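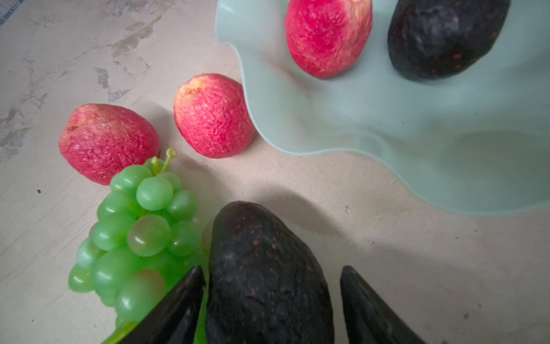

Open Day at the Steder Centre

The Steder Centre opened its automation laboratories to the public on 15 Mar 2026, welcoming 89 registered visitors from local schools, community groups and member organisations. The program was the first of its kind since the laboratories moved to the Mottram building.

Guests were received in the foyer by the Director of Outreach, Anju Sandhu, and taken through the laboratories in groups of six. Each tour ran for 40 minutes and concluded with a demonstration of robotic handling, in which a two-fingered gripper worked at a tabletop set with artificial avocados, peaches and green grapes and a ruffled glass bowl.

Staff from the Distum group explained how the arm is guided by a small camera mounted close to its fingers, and why rounded objects of differing size and texture remain a demanding test of grasping. Visitors showed particular interest in how the system judges the width of its grip. Several of the secondary students asked whether the same methods could be applied to fresh produce, a question the group expects to take up in its next stage of work with Gitedau.

"Our members have supported this program generously, and it was a pleasure to show them the work at close quarters," Ms Sandhu said. "The quality of the questions was very high."

The Centre thanks the technical staff who prepared the laboratories and remained available to visitors throughout the day. A second open day is planned for June – places will be limited to 60, and priority will be given to schools that could not be accommodated on this occasion. Registration details will be sent to members with the next newsletter.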